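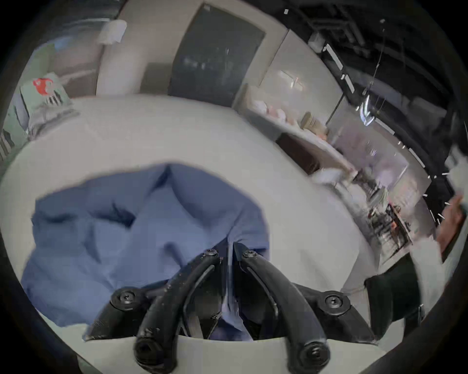
Tue 30 April
by Joyce Mohamedi

So I have been folding cloths. A lot of cloths. If you read my post in September about the kitchen drawer that would not close, you already know the background, and if you didn't, the short version is that I own far too many cleaning cloths and I love every one of them except the yellow ones, which shed.

The drawer problem got solved by moving everything into a bin, and then the bin became the problem. You'd reach in for one cloth and come up with four, all knotted together like they'd been holding hands in there. My friend Awuor came over for lunch, watched me wrestle a blue one out to wipe up some soup, and asked very politely if I had ever considered folding them. I said they're rags, Awuor. She said they're rags you use every single day. Fair!

Anyway I gave it a whole weekend. I dumped the bin out on the table and started with the blues because they're my favorites (a good medium blue hides coffee and still looks cheerful on the faucet). My first discovery was that a crumpled cloth is a sneaky thing. You grab what you're sure is a corner, give it a shake, and it's the middle of one side, and now the whole piece is hanging like a sad flag. I did this over and over. What finally worked for me was to stop shaking. Lay it down, pinch up a bit of the bunched part, drop it, and let it loosen. Then go looking for a corner. There's nearly always one trailing off somewhere by itself, and once you've got hold of that one you run your other hand along the hem until you hit the next. Two corners and you're basically done.

A smooth table helps so much. I tried the first few on the couch with the TV going and they came out looking like dumplings. On a hard surface you can press the creases flat with the side of your hand and pull the edges square, or square enough. Some of mine have been through the dryer so many times that they are not square anymore and never will be again. Those I fold into whatever shape they want to be and put at the back.

As for the actual fold, I went through three of them. Akinyi from next door swears by rolling, and her rolls are gorgeous, tight little things lined up on a shelf over her washer. Mine sprang open the minute I let go. Then I tried quarters, which stack nicely but slide all over the place when you pull one from the middle. I've settled on thirds the long way and then in half, standing up in a row like file folders. The bin is a plain Clemo one I've had forever, and it turns out to be exactly the right width for two rows, which made me much happier than it should have.

Paper towels, by the way. I know somebody is going to ask. Yes, I still keep them around, for bacon and for anything the cat does. But I used to go through a roll in no time and the current one has been sitting there for ages. When the folded cloths are right there in front of you, you just take a cloth.

Washing: warm, no fabric softener (it leaves them kind of waxy and then they push water around instead of picking it up), and I pull them out of the dryer while they're still a little warm because the wrinkles come out easier. If I leave them in the basket overnight I'm back to hunting for corners. I left them in the basket overnight on Sunday. I hunted for corners.

The yellow ones are in a bag by the door for the garage. If anyone local wants them before I take them out there, leave me a comment, but I'm warning you again about the fuzz. Next up is the dish towel shelf, and after that the fitted sheets, which I am putting off for as long as I possibly can.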